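Fevport Finishes Second Again, Asks for More Accordion

16/05/2021

The Fevport Harbor Choir has taken second place at the Pavano Song Contest, its best result since the last time it took second place. The choir polled 1259 phone votes for "Leave the Porch Light On," a song with three chords and a long whistling section. The winner, a synth duo from the other side of the bay, collected 1784 for a number performed largely from inside a plastic tent.

Fevport has entered Pavano every year that it has been allowed to. It has been fourth, ninth, second, disqualified (a goat) and now second again. The town bakery closed early on the night of the final so that the staff could vote, and the choir's lead alto was seen in the street the next morning, receiving condolences with good grace and accepting a pie. 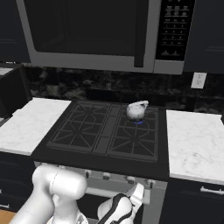 Vol. 22, No. 5

The contest was held in the old Pimetti ballroom, which seats 249 and was sold out under this year's rules, meaning that every second chair had been taken away and stacked in the lobby. Those who got in were asked not to sing along. Judging by the recording, they took this as a suggestion.

Pavano's organizers described the evening as the smoothest yet. The curtain stuck twice. One act sang its first verse to the wrong backing track and, to its credit, got a better verse out of it. The host, a regional radio voice with a new haircut, introduced Fevport as "the ladies from Fevport," which came as news to the four baritones.

The choir grew out of a Thursday-night gathering of net menders and retired ferry staff, and it still rehearses in the ferry ticket office. Its members sing in the local dialect, a matter of pride in Fevport and of some confusion elsewhere. The printed translation handed to the jury gave the chorus as "Leave the porch light, uncle, it is damp." The choir says the original is subtler. Pressed on this, one soprano allowed that it does mention the damp.

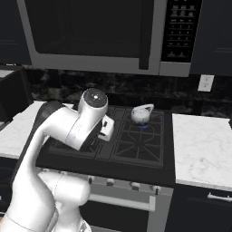 Phone voting was new to Pavano this year, replacing a show of hands that had been disputed annually. Callers heard a recorded menu and then keyed in the code for their act, followed by the star key, followed by the code again. Several Fevport households report having voted for the tent by mistake. It was a lot to ask of people at that hour, many of whom have still not made peace with keypads. The organizers say that mistaken votes came from all towns equally, and that they have no plans to look into it.

A recount would be unlikely to help. The gap was wide, and the jury, which awards a separate prize for costume, gave that to the tent as well.

There has been some good news. The record label Qiu has offered to release "Leave the Porch Light On" as a single, provided the whistling is shortened. The choir met to discuss this and voted to make it longer. Talks are said to be friendly. The label has since suggested an accordion break as a compromise, and the choir, which owns two accordions and has only ever been permitted to use one, is taking the idea seriously.

A single would be the choir's first proper release. An earlier cassette, sold from the ferry kiosk, had a carol on one side and on the other a full recording of the harbor foghorn, which was not on the program but had been going at the time. Copies are now sought after by people who like that sort of thing.
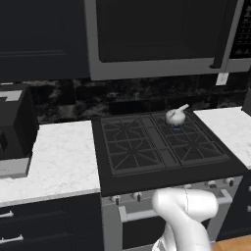

White robotic arm in front of a black gas range. Computer rendering.

As for the winners, they go on to the regional final in December, where they will need a larger tent. Fevport goes along as reserve, to be called on if the duo should fall ill or overheat. The choir has wished them excellent health in a short written message, signed by every member, with the last line crossed out.

Meanwhile there is the homecoming concert to get through. It will be held on the ferry dock, weather allowing, and the set list is the contest song, the carol, the contest song again with both accordions, and requests. Admission is free. Concertgoers are asked to bring their own chairs and to keep the ramp clear for the evening boat, which has said it will sound its horn only if it has to.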